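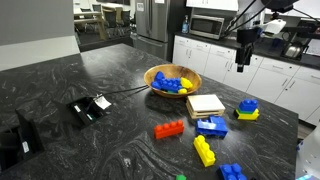 Break room island, wooden bowl and toy blocks.

Monday, February 5, 2024

Back at the bench after a week away, and very glad to find the sourdough jars all still going (thank you, Shazia, for feeding them, and for the labels, which are so much neater than mine!). I've moved the rye starter to the shelf by the window because it was sulking next to the fridge, and it seems happier there already, though I may just be flattering it.

Main job today was the flour comparison. I milled the last of the Timmermans wheat and set it against the Pastitau, same water, same salt, same starter from the same jar. The Timmermans dough drank everything I gave it and still wanted more - I stopped at 53 g extra and wrote that on the lid so I wouldn't fool myself tomorrow. The Pastitau was slack from the start and stuck to everything, me included. Total dough weight 1,927 g before dividing, which is a bit under what the sheet says, and I think the rest is on my sleeves.

Parveen Yousafzai came by at lunch and we had a long and very pleasant wander round the question of whether the second fold matters at all. She thinks we could drop it. I like the second fold, mostly out of habit, so we agreed to bake 3 loaves without it and cut them side by side. She'll bring the good bread knife.

Oven still runs hot at the back left. I turned the tins halfway through and the crusts came out fairly even, with one a shade darker than I'd like for the tasting. Crumb on the Timmermans is lovely, open but not silly.

To do: order more Banance rye before March, wash the proving cloths, ask Shazia where the small scraper has gone. Both doughs for tomorrow are in the cold drawer, lids on, Pastitau on the left.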